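Notebook, July, started 8:40

Adhesive retest on the Rostinard paste, lot 677. Last month's cure data from Surnov ran soft at the low end, so the oven was reset and the run repeated with Jolo as the control.

Coupons wiped with solvent, abraded with 400 grit, wiped again. Bond line set with wire spacers. Clamped and left for 20 minutes before going in the oven. Usman Bhutto did the second wipe and the labels - initials are on the back of each coupon.

Rostinard failed in the paste itself on every coupon but one. The odd one peeled clean off the metal at a corner, probably skin oil. Keep it in the set and flag it. Jolo behaved as it did in the spring.

Open point: the Ogunleye primer has been sitting with a loose cap. Do not use it for the next set. New can is on order.

Oven log is clipped inside the back cover. Door seal still leaks on the hinge side - moved the thermocouple to the middle shelf. 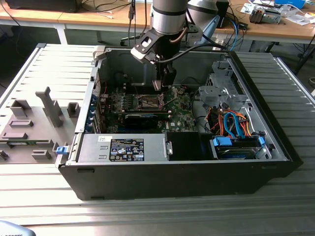 Next set goes in after lunch, same clamps, no primer. Pull tests at 4:00 if the grips are free.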